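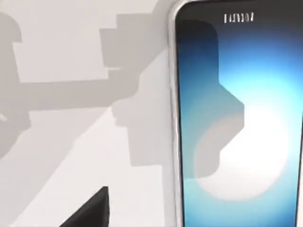

Why show simulated manipulation to open-day visitors at all? It lets a large group see the same task from the robot's own viewpoint, and a failed attempt can be reset in seconds.

The session reported in this section was held on September 30, 2026, in the teaching hall at Skestura. We ran 60 simulated episodes over the day for 186 registered visitors, who came through in groups of up to 17. Each group stood before a wall display carrying the rendered views and could ask the operator to pause between episodes. The control software was Cedau, the same build used for the experiments reported earlier in this paper.

Visitors were told at the start that everything on the display was rendered. Even so, many of their questions concerned light and shadow. Shadows of the arm fall over the tabletop and over nearby objects, and in close views they can cover more of the surface than the gripper does. Several visitors asked whether the robot could mistake a shadow for an obstacle. The operator answered from the training set, where lighting direction was varied between episodes - a point we had planned to leave out of the talk and later added to it.

The objects were ordinary household items of mixed size and finish (Figure 4). Polished and colored surfaces were kept together in one layout so that visitors could compare how they render. The two gold trophies differ in size and in the shape of their handles, and the operator used them to explain why a grasp point on one cup does not carry over to the other. The can and the Rubik's cube served for shorter questions about simple shapes.

Figure 4. Tabletop layout in simulation, with two trophies, two potted plants, a can and a Rubik's cube. 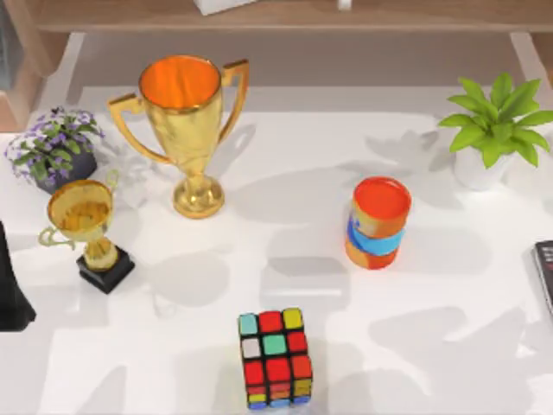
5.3 Visitor Feedback

Comment cards were collected at the exit and sorted by Murray Hiebert, who had not taken part in the demonstration. The most common request was for a slower pace between episodes. The next was for a second display with a fixed view of the whole arm, which we plan to add before the April session.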